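Hurkier Table Hire: your questions

How do I book?
Fill in the form on the bookings page or ring the Iststead office between 9am and 4pm. We hold a provisional booking for five days. After that the tables go back on the list.

How many tables do you have?
982 across both depots. The largest single order we can send out is 200 tables. Orders above that need to be split over two deliveries.

Do you deliver to Braltevitz?
Yes, on the same terms as Iststead. Access must be at ground level or by lift. We do not carry tables up stairs.

Which table should I choose?
The Ren is our standard folding table and seats six. The Ren Long seats eight and needs two people to lift it. Both have a white top and can be used with or without a cloth.

Do I have to clean the tables before they go back?
A wipe down is enough. Crumbs, dust and light marks are dealt with at the depot and there is no charge for them. Candle wax, paint, glue and tape residue are charged per table at the rate on your hire sheet.
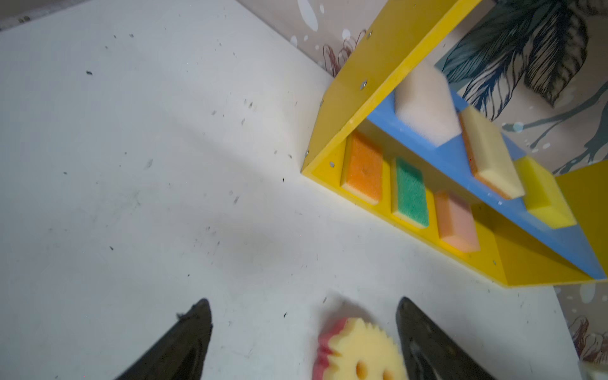
One customer asked whether scuffs count as damage, as she had paid for scuffs with another firm and did not want to do so again. They do not. We charge for cracks, burns, bent legs and anything cut into the top.

Can I keep the tables an extra night?
Usually, outside August. Ring before noon on the day they are due back and quote your order number. Extra nights are charged at half the daily rate.

When is my deposit returned?
Within five working days of collection, to the card you paid with.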